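Gripper drops the lump on the way out of the bowl

macario_o
Arm goes down fine, fingers close, then about 4 times in 6 the lump falls before it clears the rim. Foam pads on both fingers. Firmware is Prikis, untouched since June.
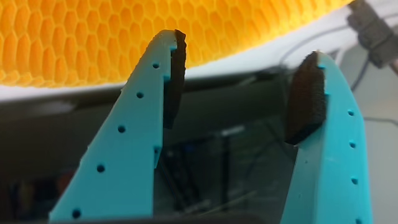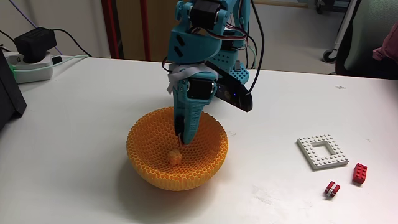

Finger pads up close, and the arm over the bowl

flawal50
Pads. Crumbly stuff fills the foam and it stops gripping. Replace them.

brarow_fan
Disagree. I'd check the wrist first - any play there and the fingers twist when they load up.

macario_o
New pads tonight, then the wrist screws.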